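Buns before nine: a morning at the Trurnstead kitchen

She had the kettle on before I'd got my coat off, and she was already apologising for the flour on the chairs. 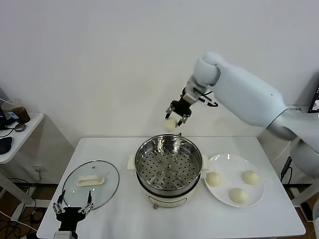 "I came to steaming late," she told me, settling down with her tea. "My mother boiled everything, bless her, and I baked everything, and then I had a bun at the market in Favedton one February and that was it, I was gone!" She has been making them for 4 years now, first for the neighbours and then for the little Saturday-style breakfasts she runs under the name Wudus — a word her daughter made up as a toddler and which stuck.

I asked what people get wrong. She thought about it for a good while, and topped up my cup in the meantime.

"They crowd them. A bun wants room, it's going to swell, and if it touches its neighbour you'll tear the skin pulling them apart. And they whip the lid off too quickly. I turn the knob down and leave it a few minutes, and I go and find the plates."

She likes an electric pot with handles on both sides ("you need two, with my wrists") and a basket that lifts out for washing. The filling changes with the season, though she admits, laughing, that she eats hers plain with butter.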